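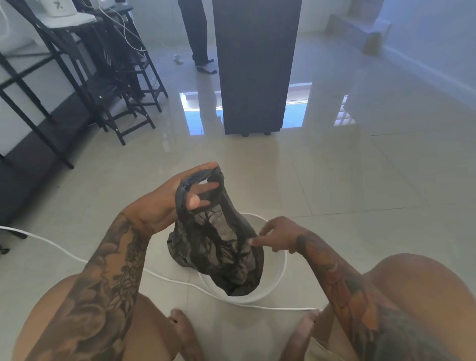 *Laundry task: black lace held open over the white bucket, both hands.*

**Garkport student robotics club, progress to end August, for the Nasrallah fund**

Short one this time, sorry, term starts soon and we're behind on write-ups.

Where we are:

- Project is still Gendar, our two-arm laundry sorter. Left arm rebuilt, right arm waiting on a wrist motor.
- 239 hand demonstrations recorded so far, target was 200 by now. Mostly thin and see-through fabrics, as agreed in spring.
- Of those, 12 thrown out (bad labels, our fault). Will redo.
- Lace is the hard one. The software loses the edge when fingers show through the cloth. Towels fine, socks mostly fine.

Training: second model run on the Brelik board finished overnight. Picks up a cotton item first go in some 70 per cent of tries. Lace much worse, no proper figure yet, dont want to quote one until the test set is sorted.

Students: attendance held up over the summer better than expected. Two of the younger ones now do all the labelling checks themselves. Safety talk given again to new starters.

Money: £50 left in the parts line. Wrist motor already paid for. We'd like to move the unspent travel money across to cover spare grippers, please confirm if thats ok.

Next:

- fit motor, get both arms runing together
- redo the binned demonstrations
- lace test, same items each time
- open evening demo, cotton only unless lace improves a lot

Receipts to follow seperately.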